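Robot Handling Lab
Handout 8: Comparing grippers without fooling yourself
Mon 6 March

Read this before the bench session. It is longer than the last one. You will need the parts sheet and your notes on jaw force from Handout 3.

1. What the brochures say

Every gripper on the market is "adaptive," "gentle" and "precise." The Tesia catalog uses all of these words on one page, next to a drawing of a jaw holding an egg. The Perkton catalog has a tomato. Neither one says how many eggs or tomatoes were tried, how they were placed, or what happened to the ones left out of the drawing.

I am not accusing either company of lying. A gripper that can pick up an egg can pick up an egg. The trouble starts when we read that as a claim about our own work, which is small metal parts that have to end up in one exact spot. Eggs don't need to line up with a peg.

When you read a claim, write down what was held, where it was going, how close it had to land, and how many attempts stand behind the number. If you can't fill in the last blank, treat the number as decoration.

2. The task

We use the gear plate. It is a round white plate that sits on a dark mat, with metal spur gears to be picked up and set in place. I picked this task because it is dull and hard to fake. A gear is either seated or it isn't. You can't call it "mostly successful," although two reports last year tried.

The task has three stages and they fail for different reasons:

Pick. The fingers close on the teeth. A gear has no flat sides, so what the pads touch depends on how the gear is turned. Two picks that look the same from across the room may be quite different at the pad.

Carry. The gear can tilt or slip between the fingers with no outward sign until you try to place it.

Place. The bore has to find its peg. Most of the arguing in lab happens here, and most of it should have happened at the pick.

Score each stage by itself. A single pass or fail for the whole run hides the thing you came to learn.

3. Finger pads

Bare plastic fingers and padded fingers are different grippers as far as your data is concerned, even if they bolt to the same body. The Flanagan report compared two gripper bodies and gave the win to the newer one. The newer one also had new pads. The report mentions this in a footnote and never goes back to it. I would not buy anything on the strength of that report, and I would not accept it as homework.

If you change the pads, you start a new row in the table. Same for a change of finger shape, closing force or approach angle. Change one thing at a time. It is slow and there is no way around it.

Rough pads raise a second question. They may hold better on the pick and then refuse to let go cleanly on the place. I have heard people say this as though it were settled. I haven't seen numbers that would settle it. Watch the release and write down what you see.

4. Which camera to believe

Groups tend to pick a favorite view and stop looking at the other. Don't. A wide view tells you where the arm is in relation to the plate and to the other arm. It is poor at telling you how a small gear sits in the fingers, and the wrist housing hides things at the worst moments. A close view from the wrist shows the teeth and the pads, but it loses most of the plate and gives you a weak sense of height. Shadows on a dark mat make that worse. A gear resting on the mat and a gear held a little above it can be hard to tell apart until you find the shadow and think about where the light is.

Compare the two views on the gear, the fingers and the plate:
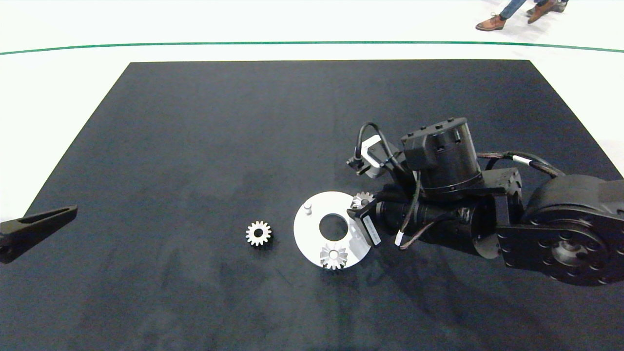
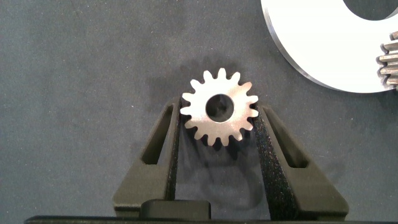 Before the session, make a table with two columns, one for each view, and list what you could score from each with no help from the other. Then mark the rows where you would be guessing. I expect a fair number of marks. A table with none will come back to you.

Be careful with automatic scoring too. The Plumine software puts a green check next to a grasp when the fingers stop closing before they meet. All that tells you is that something is between them. It could be a gear held square, a gear held by one tooth, or a cable. Use the check as a hint and look at the picture yourself.

5. How many runs

Last term's class logged 282 runs across all groups. That sounds like plenty. Split it by gripper, pad, gear and starting position and most boxes in the table held fewer than 8 runs. Some held one. People still wrote "gripper A is better" in the last paragraph, in confident language, with a bar chart.

Each group will do 29 runs per setting this time. It is an awkward number because it is what fits in the session after warm-up. It is still small. If one gripper seats a few more gears than the other, you have not shown much, and I would like your report to say so in plain words.

Rules for the count:

Decide what counts as a failed pick before run one. Write it at the top of the sheet.

No run is thrown out because "the gear was in a bad spot." Bad spots are part of the job.

If someone nudges the gear, the mat or the plate by hand during a run, score it as a failure and note who was closest.

Swap the order of the grippers halfway through. Whoever is driving gets better with practice, and the second gripper should not get the credit for that.

Don't stop early because you are ahead.

6. Your report

Two pages, due at the start of the next session. Give me the raw table, the scores by stage, and one paragraph on what the runs do not tell you. That paragraph carries as much weight as the results.

Leave out words like "robust" and "reliable" unless there is a number in the same sentence. Leave out the history of robot hands. If your results disagree with a catalog, check your setup first, then report what you measured.

Bring a pencil. The score sheets smear with ink.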